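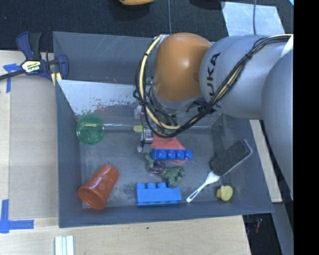

8 November 2024

Filed under: Diary, Allotment, Home

Frost on the shed roof this morning and the water butt tap stiff. I went up at half past eight and stayed till my fingers stopped working. The last of the leeks are thin but I pulled enough for soup. Left the rest in. The Breka potatoes I lifted in August are holding up well in their sacks, apart from one at the bottom that had gone and taken its neighbours with it. I picked through the whole sack on the kitchen floor and rubbed the sprouts off the worst.

Yvette Lévesque was on the next plot, digging in horse manure. She has given up on sprouts after two bad years with the whitefly and is putting the whole bed over to broad beans. She offered me 12 raspberry canes if I dig them out myself. I said yes before thinking about where they would go. The strip by the back fence is the only place with room, and it is full of couch grass. I made a start and cleared the first yard of it. The roots go down further than the fork does.

Home by one. Soup, and the end of the rye loaf.

Spent the afternoon on the quinces. Yvette's tree again, a carrier bag of them, and they have been on the landing for a week making the upstairs smell. They are very hard to cut. I used the big knife and a folded tea towel and still nearly lost the end of a thumb. Simmered them until soft, then into the muslin over the preserving pan, hung from the cupboard handle. I used the Jellia sugar this time to see if it sets quicker. The recipe on the packet wants less boiling than Mum's, 10 minutes against her half hour, and I don't know which to believe. It will drip overnight and I'll boil it up tomorrow. I am short of jars. There are six in the pantry with lids that fit and a box of others with lids that don't.

Rang the boiler people about the noise. They can come on the 12th or not until the end of the month, so I took the 12th. I'll need to clear the airing cupboard before then, and that means finding somewhere for the Christmas things.

Paid the plot rent, up to £50 this year. It went up last year as well. The letter says it's for the water.

Read for an hour in the evening. I am still on the Kubíček, the one about the ferry families. It was slow to get going but I am over halfway now and the brother has come back, so there is at last some talk in it. Library wants it by the end of next week.

Rain forecast from midnight. I left the fork out, stuck in the ground by the fence — too dark now to go back for it. The cold frame is shut, at least, and the lettuces have fleece over them.

Must remember: jar lids, bread flour, ring about the car.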